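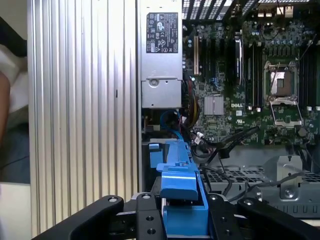 중고 사무용 데스크톱을 분해해 다시 내보내는 일은 나사를 푸는 데서 시작하지 않는다. 블라스타 스칼라(Vlasta Skála)는 먼저 접수표를 읽고, 전원을 넣어 소리를 듣고, 그다음에야 케이스를 연다고 했다. 작업대에는 DELL 글자가 찍힌 녹색 메인보드가 케이스에 그대로 앉아 있었고, 프로세서 소켓은 금속 덮개가 들린 채 비어 있었다. 전원 공급 장치 밑으로는 파란 데이터 케이블이 늘어져 있었다. 스칼라는 소켓이 열려 있는 동안에는 그 위로 아무것도 넘기지 않는다고 했다. 드라이버도, 나사 접시도, 손도 옆으로 돌아간다.

스칼라가 일하는 드룰라나리(Drullanari)는 사무실에서 나온 컴퓨터를 받아 점검하고 부품을 갈아 되파는 작은 업체다. 작업실은 복도 끝 방 두 개를 터서 만들었다. 한쪽은 접수와 시험, 다른 쪽은 분해와 조립에 쓴다. 그는 이곳에서 9년째 조립 쪽 작업대를 맡고 있다.

"처음에는 판매를 하라고 뽑혔어요. 그런데 손님이 가져온 컴퓨터를 제가 자꾸 뒤에서 열어 보고 있으니까 사장이 그냥 뒤로 가라고 하더군요. 전화를 안 받아도 돼서 좋았습니다."

들어오는 물건은 대부분 회사에서 한꺼번에 교체한 데스크톱이다. 지난 6월에는 보험 서류를 처리하던 사무실 한 곳이 문을 닫으면서 34대가 한 번에 들어왔다. 모델이 같다고 일이 똑같지는 않았다고 그는 말했다. 창가에 있던 컴퓨터와 책상 밑 바닥에 있던 컴퓨터는 열어 보면 속이 다르다.

"바닥에 두고 쓴 건 먼지가 아래쪽부터 찹니다. 카펫이 깔린 사무실이면 실 같은 게 섞여 있고요. 흡연실 옆에서 쓴 건 먼지가 끈적해서 바람으로는 안 떨어져요. 붓으로 해야 합니다. 저는 페인트 가게에서 파는 납작한 붓을 써요. 털이 빠지는 건 못 씁니다."

접수표에는 모델명과 저장 장치 용량, 겉면 상태, 빠진 부품을 적는다. 맨 아래에 넓은 칸이 하나 더 있는데 제목은 없다. 스칼라는 거기에 케이스를 열기 전에 들은 것을 적는다. 팬이 도는 소리, 켤 때 나는 딸깍 소리, 경고음이 울린 횟수 같은 것이다. 내가 본 접수표에는 "팬 처음에만 시끄러움, 10초 뒤 조용"이라고 쓰여 있었다.

프로세서를 빼는 순서에 대해 물었다. 그는 새로 온 사람에게 가르칠 때 제일 오래 걸리는 부분이 여기라고 했다.

"방열판을 급하게 당기면 안 됩니다. 굳은 서멀 페이스트가 프로세서를 물고 있을 때가 있어요. 저는 컴퓨터를 한참 켜 둬서 데운 다음에 끄고, 코드를 뽑고, 그때 합니다. 살짝 좌우로 비틀어 보고요. 안 움직이면 더 데웁니다. 힘으로 이기려고 하면 꼭 뭐가 부러져요."

소켓의 고정 레버는 아래로 누르고 옆으로 살짝 벌려야 걸쇠에서 빠진다. 그다음 금속 덮개를 들고, 프로세서는 가장자리만 잡아 똑바로 위로 올린다. 꺼낸 프로세서는 뒤집지 않고 칸이 나뉜 플라스틱 상자에 넣는다. 상자 뚜껑에는 접수 번호를 종이테이프에 써서 붙인다. 스칼라의 작업대에는 그 테이프가 항상 손 닿는 곳에 있었고, 가위 대신 그는 손톱으로 테이프를 끊었다.

소켓 안쪽을 들여다볼 때는 확대경과 손전등을 쓴다. 위에서 곧바로 비추면 접점이 다 멀쩡해 보인다고 한다. 빛을 낮게 눕혀야 줄에서 벗어난 것이 드러난다.

"반짝이는 점들이 줄을 서 있는데 하나가 다른 데를 보고 있으면 그게 휜 겁니다. 한 방향에서만 보면 놓쳐요. 케이스를 돌려 가면서 네 방향에서 봅니다."

휜 접점을 펴 본 적이 있느냐고 하자 있다고 했다. 재봉 바늘을 나무 손잡이에 박은 도구를 서랍에서 꺼내 보여 주었다. 성공한 적이 더 많지만, 펴고 난 보드는 판매용으로 내보내지 않고 작업실의 시험용 컴퓨터로 돌린다. 시험용 컴퓨터 가운데 하나에는 '느림보'라는 이름이 매직으로 적혀 있었다. 누가 썼는지는 말해 주지 않았다.

메모리는 빼기 전에 어느 슬롯에 꽂혀 있었는지 적는다. 원래 잘못 꽂혀 있던 경우가 종종 있다고 했다. 누군가 용량을 늘리면서 짝이 맞지 않는 자리에 넣었고, 컴퓨터는 그 상태로 몇 해를 일한 것이다.

"돌아가기는 하니까 아무 말도 안 나왔겠죠. 제가 제자리에 꽂아 주면 조금 빨라집니다. 쓰던 사람은 이미 새 컴퓨터를 쓰고 있지만요."

접점은 마른 천으로 닦고, 그래도 오류가 나면 알코올을 쓴다. 지우개로 문지르는 방법을 어떻게 생각하느냐고 했더니 고개를 저었다. 가루가 슬롯으로 들어가는 것이 싫다고 했다. 예전 동료 하나는 평생 지우개만 썼고 문제도 없었다는 말을 조금 뒤에 덧붙이기는 했다.

전원 공급 장치는 열지 않는다. 작업실 규칙이다. 팬에서 소리가 나거나 시험기에서 전압이 벗어나면 통째로 교체한다. 떼어 낸 것은 전선을 묶어 노란 상자에 넣고, 상자가 차면 폐전자제품 업체인 르지하(Říha)에서 가져간다. 스칼라는 이 규칙을 자기가 만들었다고 했다.

"젊을 때는 저도 열었어요. 팬만 갈면 되는데 아깝잖아요. 한번 드라이버 끝이 까맣게 된 뒤로는 안 합니다. 다치지는 않았습니다. 드라이버는 아직 갖고 있어요."

케이블 정리에 관해서는 의견이 분명했다. 그는 케이블 타이를 좋아하지 않는다. 다음 사람이 열었을 때 잘라야 하고, 자르다가 옆의 전선 피복까지 건드린다. 대신 벨크로 끈을 짧게 끊어 쓴다. 데이터 케이블은 꺾지 않고 둥글게 돌리고, 팬 날개 쪽으로 가는 선이 없는지 본 다음 뚜껑을 닫는다.

"닫기 전에 손전등으로 한 번 더 봅니다. 나사 하나가 보드 밑에 굴러 들어가 있으면 큰일이니까요. 케이스를 들어서 천천히 기울여 보면 소리가 납니다. 소리가 안 나도 나사 접시를 확인해요."

나사 접시는 뚜껑 달린 약통이다. 요일별로 칸이 나뉜 것인데, 그는 요일 글자를 사포로 갈아 내고 부품 이름을 써 놓았다. 맨 끝 칸에는 '모름'이라고 적혀 있다. 출처를 알 수 없는 나사가 들어가는 칸이다. 조립이 끝났는데 '모름' 칸에 새 나사가 들어 있으면 처음부터 다시 연다.

점검을 마친 컴퓨터는 시험 쪽 방으로 넘어간다. 메모리 검사를 밤새 돌리고, 저장 장치를 지운 기록을 출력해 접수표 뒤에 붙인다. 이 기록은 드린디코(Drindico)라는 재고 관리 프로그램에도 올리는데, 스칼라는 이 프로그램을 그다지 믿지 않는다. 번호를 잘못 눌러도 저장이 되기 때문이다. 그래서 종이 접수표를 먼저 채우고, 입력은 점심을 먹은 뒤에 몰아서 한다.

지난해에 이 작업실을 거쳐 나간 컴퓨터는 600대다. 가장 싼 완성품에는 99유로를 붙인다. 메모리와 저장 장치를 바꾸고 운영체제를 새로 깐 값이다. 그 값에 남는 것이 있느냐고 묻자 스칼라는 계산은 앞방에서 한다고만 했다.

사는 사람은 다양하다. 부모에게 줄 컴퓨터를 찾는 사람이 있고, 오래된 계측 장비를 연결하려고 옛 단자가 달린 기종만 고르는 공장도 있다. 필브리지(Fillbridge)라는 인쇄소는 해마다 같은 모델을 찾는다. 재단기를 움직이는 프로그램이 그 기종에서만 말을 듣는다고 한다. 스칼라는 그 모델이 들어오면 선반 맨 아래 칸에 따로 놓아둔다.

"전화하면 와서 가져갑니다. 상태가 나빠도 가져가요. 고장 난 것까지 달라고 해서 한번은 그냥 줬어요. 부품으로 쓰겠다고요. 저랑 생각이 비슷한 사람들입니다."

버리는 기준도 물었다. 보드에 부풀어 오른 콘덴서가 있으면 수리하지 않는다. 예전에는 납땜으로 갈았지만 들인 시간만큼 값을 받을 수 없게 됐다. 습기를 먹어 소켓 주변이 변색된 것도 제외한다. 그 밖의 것은 대개 살린다. 케이스가 긁혔거나 앞면 덮개가 없는 것은 '외관 불량' 표를 달아 값을 낮춘다.

"속이 괜찮은데 겉 때문에 버리는 건 못 하겠어요. 책상 밑에 들어가면 어차피 안 보이는데."

처음으로 자기 컴퓨터를 열어 보려는 사람에게 해 줄 말이 있는지 물었을 때, 그는 한참 생각하다가 사진을 찍어 두라고 했다. 뚜껑을 연 직후에 한 장, 케이블을 하나 뺄 때마다 한 장이다. 기억할 수 있을 것 같은 것일수록 찍으라고 했다. 앞면 전원 버튼으로 가는 작은 커넥터들이 특히 그렇다. 색깔만 보고 꽂다가 틀리는 경우를 많이 봤다.

또 하나는 시간을 정하지 말라는 것이었다. 저녁 먹기 전까지 끝내겠다고 마음먹으면 마지막에 급해지고, 마지막에 하는 일이 하필 프로세서를 얹고 레버를 내리는 일일 때가 많다.

"레버는 원래 좀 뻑뻑합니다. 처음 해 보는 사람은 그 느낌에 놀라요. 그래서 저는 프로세서의 홈과 삼각형 표시를 두 번 맞춰 보라고 합니다. 방향이 맞으면 그 다음에는 겁내지 말고 내리면 돼요. 방향을 안 보고 내리면 겁을 내야죠."

대화는 2022년 11월 4일 오후에 작업실에서 했다. 중간에 앞방에서 두 번 그를 불렀고, 한 번은 배달 온 상자를 받으러 나갔다 왔다. 돌아온 스칼라는 상자에서 꺼낸 서멀 페이스트의 유통기한을 읽어 보더니 접수표 여백에 날짜를 옮겨 적었다. 새로 산 것이 먼저 산 것보다 기한이 짧다고 했다. 반품할지 묻자 그 안에 다 쓸 거라고 답하고 다시 앉았다.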